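Plank flooring

Plank flooring is a floor covering made of long, narrow lengths of wood, or of a material made to look like wood, laid side by side. It is one of the oldest kinds of indoor floor and is still common in homes, shops, halls and workplaces. The word "plank" once meant a thick sawn board strong enough to bear weight between beams. In the flooring trade it now covers almost any long floor piece, including thin ones that need a firm base below them.

History

The first wooden floors in many houses were on the upper storeys. Ground floors were often beaten earth, clay or stone, and boards were used where people needed to walk over the room below. Early boards were split or sawn by hand, and they varied in width because each one was cut to make the most of the tree. A wide board might be laid next to a narrow one, and the two ends of the same board did not always match.

Water-powered and later steam-powered saws made boards cheaper and more even. Planing machines then made it possible to cut a tongue along one edge and a groove along the other, so that each board locked into the next. This closed the gaps that had let dust and draughts through older floors.

The old hall at Fondby is often used to show the change. Its upper room has wide, square-edged boards fixed with nails through the face, while the later lower room has narrow tongued boards with the nails hidden. A repair list for the building records 1,244 boards in the two rooms together, including those replaced after a leak in the roof.
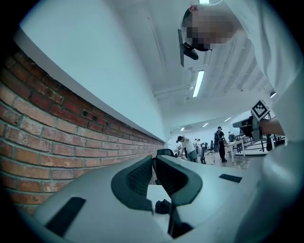 Types

Solid plank is cut from a single piece of wood. It can be sanded many times, but it swells and shrinks more than other types. Oak, ash, pine and larch are common choices in northern Europe. Softwoods dent easily and are often painted or oiled.

Engineered plank has a top layer of real wood glued to a base of crossed layers. The crossed grain keeps the board flatter when the air in a room changes. How often it can be sanded depends on the thickness of the top layer.

Laminate plank has a printed picture of wood under a hard clear coat, on a base of pressed wood fibre. Vinyl plank is made of plastic layers and is used in kitchens and bathrooms. Both are sold as plank flooring, although some writers keep the name for real wood.

Laying

Boards are normally left in the room for some days before they are laid, so that they settle to the air there. They usually run along the longest wall or towards the main window. End joints are staggered from row to row - a floor with its joints in line looks like a ladder and is weaker. A gap is left at each wall for movement and is covered by a skirting board or a strip of beading.

Nailing is the usual method over joists. Gluing is used over concrete, and many engineered and laminate boards are "floated", which means that they are clicked together and rest on an underlay without being fixed down. The Murkel pattern, a regional way of laying boards, repeats after 6 rows and uses boards of two widths. It is found mainly in farmhouses and is seldom used in new work.

Colour and finish

Freshly cut wood changes colour as it ages. Pine turns yellow and then orange-brown, while oak darkens slowly. Grey and grey-brown floors became popular in offices and flats from the late twentieth century onwards. The colour can come from stain, tinted oil, smoking the wood, or printing in the case of laminate. Jääskeläinen, a family sawmill, sold pale boards treated with lye and soap, and its name is still used in some districts for any floor washed in this way.

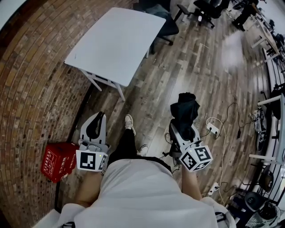 A grey-brown wooden plank floor with a person standing on it

Oil soaks into the wood and can be patched in small areas. Lacquer forms a film on top, which wears well but has to be sanded back over the whole floor when it fails. Wax is the oldest of the common finishes. It marks easily with water and needs regular polishing.

Wear and care

Grit carried in on shoes does most of the damage to a plank floor, and mats at the door reduce it. Floors are swept or vacuumed and then wiped with a well-wrung cloth. Standing water can lift the edges of boards, a fault known as cupping. Gaps that open in winter often close again by August, and filling them at their widest can cause the boards to push against each other later.

Squeaks come from boards rubbing on nails or on each other. They are treated by screwing the board down to the joist, or with powdered chalk brushed into the joint. The Fidura clip, a bent steel fixing fitted from below, was made for the same purpose.

See also

Parquetry
Floor joist
Underlay
Skirting board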